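Collecting Demonstrations for Tool Holding Tasks
Notes for lecture 7
February 2025, by Eftychia Gkikas

Last time we finished with the policy that was good on the training table and poor on every other table. Today we go one step back and look at how the examples were recorded. I ask you to read these notes before the lab, since in the lab there is no time to discuss them.

1. What is one example

In our course one example (we say also "episode" or "demonstration") begins when the operator presses the pedal and ends when the operator presses it again. Between the two presses we store the wrist camera, the joint positions, the opening of the gripper and the commands that were sent. We do not store the operator's intention, and this is a pity, because very often it is the intention we want to learn.

A short episode is easier to learn from than a long one, but if you cut too early the policy never sees how the hand should leave the part. In the Losis set, which you will use for exercise 3, many episodes stop at the moment of contact. The trained policy arrived nicely at the holder and then stayed there. Please let the recording run until the hand has moved back to a free position.

2. The holder board task

For the lab we use the board task from the Oklow project. The board stands upright, and the holders on it are of different kinds: small open clips, closed frames, and a square socket. The difference matters for how you approach. An open clip forgives a sideways error, you can come in from the front. A closed frame asks that you line up before you go in, and the socket asks it even more. If you mix all of them in one set without labels, the policy will learn an average approach which fits none.

Each episode gets therefore a label for the holder and a label for the approach direction. Write the labels directly after the episode. In the evening you will not remember.

Look also at what the wrist camera has in its view when the hand is near the board. The fingers are always there, at the bottom, and the ribbed metal panel behind the board takes most of the background. 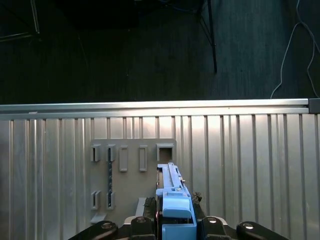
Jarrah Lockyer objects to this way of working and wrote to me that a close wrist view is the worst possible witness, the ribs repeat themselves and a network can match one groove with its neighbor without noticing, so he would trust only a second, fixed camera and use the wrist one for the last movement. I answered that in principle he is right about repeated texture, but a fixed camera is often blocked by the arm exactly when the part goes in. We did not agree. In the exercise you may choose, and you must defend your choice in writing.

One more remark about metal backgrounds. Ribbed metal reflects the lamps, and the bright bands move when the camera moves. The network may take these bands as a signal for position. If all your episodes are recorded under the same lamp, you will not discover this until somebody changes the lamp. Record in at least 3 light conditions and write down which one was used.

3. How the operator should move

Slowly, but not with stops. A long pause in front of the board gives many frames where the command is zero, and the policy learns that near the board the correct action is to do nothing. Remove such frames or, better, do not make them. If you need to think, think before the pedal.

Vary the start position. The Fondari set has 1,000 episodes and nearly all of them start from the same joint angles. A smaller set with different starts gave us better results in the same test.

Keep the mistakes if they are corrected inside the episode. When the hand touches the side of a frame, moves back and tries again, this is valuable material, and it is missing from most sets because the operators are ashamed and delete it. Mistakes which are not corrected go to a separate folder. Do not throw them away either, we need them in lecture 8 for the success classifier.

4. Before you submit

Replay every episode once at double speed. Check that the gripper signal and the camera have the same clock; in the Michailidis recordings there was a shift between them, and the fingers seemed to close before the command. Check that labels exist for all episodes. State in the readme who was operating, because the styles of two persons are different and the model can see it.

Reading for the exercise: the chapter on imitation in the course reader, without the proofs.

Related notes
Lecture 6: Why the policy fails on a new table
Lecture 8: Training a success classifier
Exercise 3: Working with the Losis set
Calibration of wrist cameras, short guide

Questions about the notes: Eftychia Gkikas, at the lab or by course mail | Back to top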